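Tatik withdraws festival headdress line and sets new rules for borrowed designs

MATITCOMBE, 23rd November. Clothing label Tatik has pulled its summer festival headdresses from sale and will refund every customer who bought one. The label is also changing the way it approves designs that draw on the dress of other cultures.

The headdresses went on sale online and through the Serrano chain of stores in March. Shoppers and community groups told the label that the pieces copied ceremonial items and sold them as party wear. Tatik accepts that criticism and apologises for the offence the range caused.

A total of 1,972 headdresses were sold before the range was withdrawn. Customers can return theirs to any Serrano store or by prepaid post. No receipt is needed and there is no closing date for refunds. Returned pieces will not be resold under another name or at a discount outlet.

Tatik has also taken down the online catalogue pages and advertising that went with the range. Stores have been asked to remove printed posters and window cards. 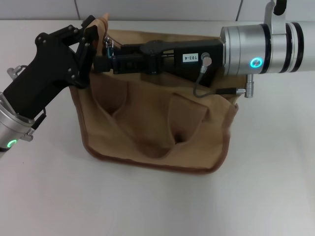
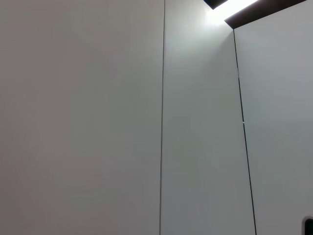
From the next season, any Tatik garment, bag or accessory that uses a pattern, symbol or shape from a living culture will need written agreement from people of that culture before a sample is made. The agreement will set out payment, the wording on the label and who can ask for changes. If no agreement is reached, the design will be dropped.

The label has asked Zalell, a textile research and advisory firm in Matitcombe, to review its current catalogue against the same rules. The catalogue has 3,030 styles. Zalell has finished checking 1,718 of them and has recommended that 2 be withdrawn, a printed scarf and a beaded belt. Both came off sale this week. The rest of the review is due to be finished in March.

Design and marketing staff will attend training run by Zalell before work begins on the winter range. Freelance designers will be paid for their time if they attend. Colour names and product descriptions are part of the review, as several older ones used terms that should not have been printed on a swing tag.

Tatik will publish the full list of withdrawn styles on its website, along with the reason for each decision. Customers who have a concern about a product already in their wardrobe can raise it through the same page or at the counter in any Serrano store. Each complaint will get a written reply.

Refunds are open now. Online orders will be credited to the original method of payment, and store purchases made in cash will be refunded in cash.

Media enquiries: Tatik press office, Matitcombe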